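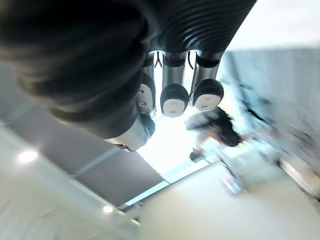 Chapter 12
Who Pays for the Ferry?

The island of Mornunach has 970 residents, one bank machine and a ferry that loses money every time it leaves the pier. It has lost money under private owners, under the county and under a trust set up to stop it losing money. The islanders regard this as a scandal. Economists regard it as a gift, and have been setting exam papers on it for years.

The trouble is easily stated. Running the boat to Atby costs nearly the same whether it carries a full load of summer visitors or a single man with a bag of seed potatoes. Fuel, crew and harbour dues must be paid either way. If the operator charges each passenger an equal share of the cost, the man with the potatoes will find himself quoted the price of a decent second-hand car. He will stay at home, and the potatoes with him.

In April, before the visitors arrive, the operator, Harnari Lines, cuts the timetable to 2 sailings a day. Fewer sailings mean fewer passengers, who find that the boat no longer fits round a dentist's appointment. Falling numbers are then used to defend the shorter timetable. You will meet this circle again in Chapter 14, where it happens to a library.

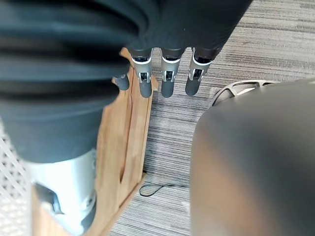 Figure 12.1 A light brown wooden board standing upright on a grey striped carpet.

Before we go further, some terms. A fixed cost is one that does not change with the number of people served. A marginal cost is the cost of serving one more. On a half-empty ferry the marginal cost of a passenger is close to nothing, unless he orders the soup. A subsidy is money paid by people who may never use a service to keep it going for people who do, and who will complain about it.

Most of this chapter concerns the last of these. Section 12.1 asks how large a subsidy should be, and Section 12.2 asks who ought to pay it. Section 12.3 looks at the rival boat, the Sun, which ran for one summer at half the fare and was much loved until it stopped.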